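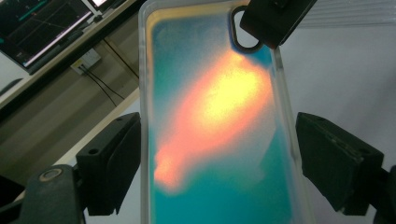
This site uses cookies to remember your settings. Accept | Manage

Damp readings in the back bedroom, part two

Posted 26/08/2021

The meter gave 89 on the chimney breast again, against 11 on the party wall. Both are on the relative scale, so neither is a moisture percentage, and plaster salts will push the number up in a house built in 1901.

I lifted one board by the hearth. The joist end is sound. The flue was capped at some point with no vent at the bottom, so I have cut an opening 600 mm above the floor and fitted a plain grille — painted steel, two screws.

Ľubica Rusnák had the same fault in her place at Badilthorpe and hers took a winter to settle. I will leave the paint off until November and take readings at the same six pencil marks.

The gutter bracket is still loose.

Related posts
Damp readings, part one
Repointing with lime
Skollside allotment: water butts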